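Rutham Revises Floor Loading Rules for Older Commercial Buildings

Jul 1, 2024

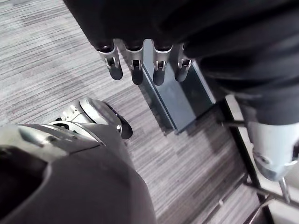
The Rutham building department has published revised rules for floor loading in commercial buildings put up before the current structural code took effect. The rules apply to offices, workshops and storage space in the city, and cover 482 buildings on the department's register.

Under the previous rules, an owner could rely on the load figure shown on the original permit drawings. That figure will now be accepted only if the floor has not been altered. Where openings have been cut, partitions moved or a raised floor added, the owner must file a new calculation signed by a licensed structural engineer.

The department began its review in November after an inspection of a former textile warehouse on the Wuvden side of the river. Inspectors found that a stair opening had been cut through the second floor without a permit and that two joists had been trimmed without headers. The floor had not failed, but its calculated capacity in that bay was below the figure posted on the wall.

A survey of 130 buildings followed. In 117 of them, the posted load figure matched the permit drawings and no unrecorded alterations were found. The remaining 13 had at least one change that was missing from the file. Most involved openings for ducts or cable trays. Owners of those buildings have been notified and must submit calculations before any new tenant moves in.

"The drawings describe the floor as it was built," said Macarena Retamal, the engineer who led the survey. "A calculation has to describe the floor that people are using now. Small openings are often harmless, but their position in the span matters a good deal more than their size."

The revised rules also change how concentrated loads are treated. Safes, racking, battery cabinets and similar items weighing more than 3,000 pounds must be shown on a floor plan, with the location of each foot or base plate. Spreader plates may be used to reduce local pressure on the floor, but they will not be counted as increasing the capacity of the joists or beams underneath.

Load signs must be posted at each stair landing and freight elevator door. Signs must give the allowable uniform load in pounds per square foot and the file number of the calculation or drawing it comes from. Handwritten signs will no longer be accepted.

Rüegg, an engineering firm with an office in the city, said in a written comment on the draft that the filing step could slow down minor fit-out work. The department responded by adding a short form for round openings that fall outside the middle third of the span and do not cut a joist. The short form still requires an engineer's signature.

Property manager Brultetti asked for a longer transition period for buildings with several tenants. That request was declined. Existing tenants may remain during the filing process unless an inspector finds visible deflection, cracking at supports or damaged connections.

Forms and a sample floor plan are available at the permit counter. Calculations already under review will be processed under the previous rules.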